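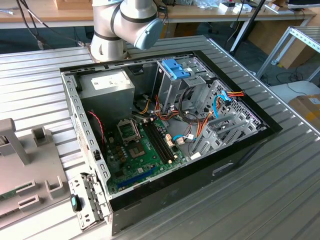
## Your phone is not listening to you (it doesn't need to)

Mention a tent at dinner, get tent ads by dessert. Spooky! Tamara Kravets kept two phones on her desk for 12 days and talked to one of them about cat litter. She owns no cat. The ads she got were for Tramik mattresses, on both phones, 54 times. Her guess is the mattress page she opened in April and forgot. She has since switched off ad tracking and now sees ads for boats.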